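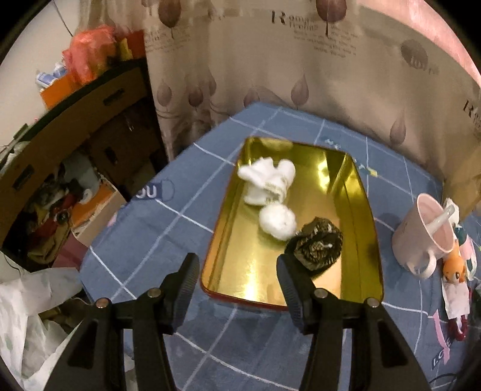 Is the full lake loop open for our winter walks? Only as far as the Fitaneck footbridge for now, and then we come back the way we went in.

I've had that question from enough of you that I thought I'd put it first, and now I can get on with the long version. The township closed the far side after the October storm took down a row of spruce across the trail, and then the snow arrived before anybody got in there with a saw. Lorne Dufour walked up to the barrier last week and tells me the trees are still lying there with a good thick layer on top, so please don't be tempted to clamber over. The drop to the creek is on the other side and you can't see where the edge is.

The good news is that the out-and-back is lovely! I'd only ever done it as part of the loop, always in the same direction, and I'd never seen the view you get coming home with the lake on your left and the Mutano hills behind. It's 7 kilometres return from the Clasen Road parking lot, nearly all flat, with one short climb past the boathouse that gets polished to glass by the kids and their toboggans. Bring your ice cleats for that bit. I carried mine in my pocket the whole way last time, feeling clever, and then went down on my backside in front of a family from Van Dusen who were very kind about it.

A word on cleats while I'm there. The stretchy rubber kind with the little coils are fine on packed snow and not much use on proper ice, and the ones with the small steel spikes are the other way round, or at least they feel horrible on bare pavement. I've gone over to spikes. Hongjun Meng swears by the coils and has never fallen, so take your pick. Whichever you have, try them on over your winter boots at home, at the kitchen table, with warm hands. They stiffen up in the cold and wrestling them on in a windy parking lot is no fun at all.

Now, feet. I was asked to write something about feet for the newcomers and I have opinions (you'll be shocked). The biggest mistake I made in my first winter here was cramming two thick pairs of socks into boots that only had room for one. My toes were squashed, the blood couldn't get round, and I was colder than if I'd worn one thin pair and kept moving. These days it's a single pair of wool with enough space left to wiggle everything, and a spare pair in a bread bag in my pack.
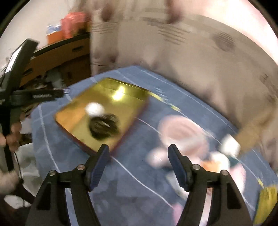

The bread bag has a second job, too. If your boots leak and you're still an hour from the car, put the dry socks on, pull the bags over them, and then back into the boots. You'll crackle like a bag of chips with every step but you'll be comfortable. Ildikó Pap taught me that one, and she grew up doing it on the way to school.

Wash your wool ones cool and keep them out of the dryer. I've shrunk so many pairs over the years that I have a small pile fit for a doll, and I still can't bring myself to throw them out. If the heels are going thin, darn them while they're thin, before there's a hole to bridge. And leave the cotton at home, it's miserable once it gets damp.

Boots are harder to advise on. Most of us are in the ordinary felt-lined sort and they do the job. Take the liners out as soon as you get in, stand them somewhere airy, and don't put them right on the radiator or they go hard and curl up at the toe. Ferenc Vincze stuffs his with newspaper and changes it at bedtime, and his liners have outlasted two pairs of mine, so there may be something in it.

Back to the walks. We meet in the Clasen Road lot at the end nearest the washrooms, which are locked until spring, sorry, so plan accordingly. The lot holds 40 cars if people park sensibly and a good many fewer if they don't, and the ice fishers are usually in before us. Please share rides where you can. Zoltán Bíró has room for three in the back of his wagon as long as you don't mind dog hair, and he comes along the river road, so he can pick up at any of the bus shelters on that side. Send him a note the night before.

Dogs are welcome on the whole stretch but they have to be leashed from the boathouse to the footbridge. There are deer wintering in the cedars there and they can't spare the energy to be running away from anybody's spaniel. I saw five of them just before the holidays, standing so still that I'd been looking at them for a good minute before I knew what they were.

We go at an easy pace and stop at the bridge for something hot. I bring tea, and there's generally poppyseed roll going round, though I can't promise it every time. If you want to bring a thermos, fill it with boiling water first, leave it ten minutes, tip it out and then put your tea in. It stays hot ever so much longer. We turn round when people start stamping their feet, so nobody should worry about being held there for a set time.

If it's colder than minus twenty at breakfast, or there's freezing rain in the forecast, we don't go. I'll put a message on the phone list by eight. If you aren't on the list, give me your number at the next walk and I'll write it in my little book.

A few of you asked about the money for the new bench. We need 3,000 dollars altogether for the bench and the concrete pad underneath, and the bake table before Christmas brought in 200, so we have some distance to go – but the butter tarts sold out in the first half hour and I think we could have made twice as many. Lorne would like to do a chili lunch in the hall once the roads are better. I've said I'll wash up if somebody else does the onions.

Our next walk is 2019-01-13, leaving at ten sharp. The light will be low and right in our faces on the way out, so sunglasses are a good idea, and a brimmed hat if you can get one on under your hood. If you found a single grey mitten with a leather palm near the bridge, it's mine, and I'd dearly like it back.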